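Stockroom labeling: changes for February

The Karnesel stockroom moves to the new location codes this month. Each code has a zone letter, a shelf number and a bin position, in that order. Old Jorton labels stay readable by the scanners until the count is finished, but do not print more of them. 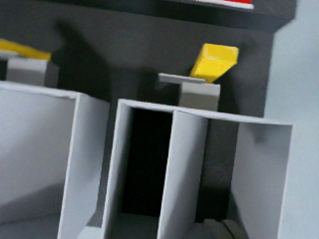 Dark gray panel and ledge.

Roughly 900 part numbers are affected. Of these, 400 have been recoded, mostly fasteners and seals. Graziella Carbone is working through the electrical parts next. If a pick list shows both codes, use the new one and initial the sheet.

Divided bins take 2 labels, one per compartment, with the suffix A or B. Mixed stock in a single compartment will be returned to receiving.
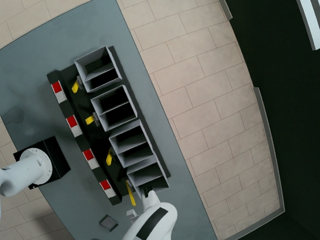
Open gray bins with dividers.

Minimum quantities do not change. Reorder cards for Amano parts keep their current format, and the Luvance cards will be reissued with the new code in the top right corner. Send corrections to Glenys Ellwood by noon on the day you find them.

Contact: Stockroom desk | © Karnesel | Back to top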